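How does a robot fold your clothes?

By Lenuța Căpraru

My job is writing software for robots. When I tell kids that, they usually ask if the robots can fight. Mine can't. Mine fold laundry, and some days they don't even do that very well.

So let me tell you what goes on inside a robot's "brain" when it meets a piece of cloth. It's weirder than you might think!

Try this first. Put a book on the floor and push one corner. The whole book slides, and it stays the same shape. Now do the same thing with a T-shirt. Part of it moves, part of it stays where it was, and a wrinkle pops up somewhere in between. Push it again and you'll get a different wrinkle. Programmers call a book a rigid object, and we call a shirt a deformable object, meaning a thing that changes shape when you touch it. Rigid objects are easy for a computer to think about. Deformable ones give me headaches.

The first bit of our software is the part that looks. It's called perception. A camera sends in a picture, but the computer doesn't see a shirt. It gets a giant grid of numbers, and each number says how bright or what color one tiny dot is. The program has to find patterns in all those numbers. A line of light dots next to a line of dark dots might be a fold. Or it might be the edge of the cloth. Or a stripe somebody printed on it!

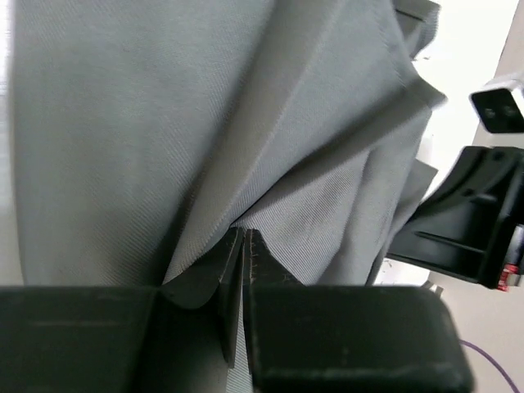 Edges matter a lot, because if you want to fold something neatly, you need to know where it stops. My friend Lăcrămioara Bratu wrote the piece of our program that hunts for them. We named it Plilen. It looks for clues like hems and rows of stitches, and then it gives each spot a score from zero to 100. A score of 100 means "I'm certain this is an edge." A score of 14 means "please don't ask me to grab that." Two fingers don't care what they close on, so the choosing has to happen in the software.

The next part is planning. Our planner is called Antal, and it works a bit like you do when you play checkers. It thinks up 20 different moves – lift here, pull there, turn the wrist a little – and for each one it makes a guess about how the cloth will end up. Then it picks the move with the best guess. With cloth the guesses are often wrong, so Antal only trusts its plan for a moment. It makes a small move, looks again, and starts over with 20 fresh ideas.

Last comes control, the part that runs the motors. If the fingers squeeze too gently, the cloth slips out. If the arm pulls too hard, the cloth gets yanked out anyway, or it stretches. When there are two arms, they have to agree with each other too. Have you ever folded a bed sheet with someone who walked the wrong way? Same problem.

How does the program get better at guessing? Practice. We've saved 1,065 tries so far, good ones and terrible ones, and the software studies them all. The terrible ones are useful, and I kind of like watching them.

Something to try at home: get a dish towel and close your eyes. Using only one finger and a thumb on each hand, find two corners and fold the towel in half. Go slowly and say out loud how you know you've found a corner. Is it the thick hem? The pointy bit? Whatever you just said is the sort of thing I have to explain to a computer, one tiny step at a time.

Then open your eyes and see how you did. My first one looked like a taco.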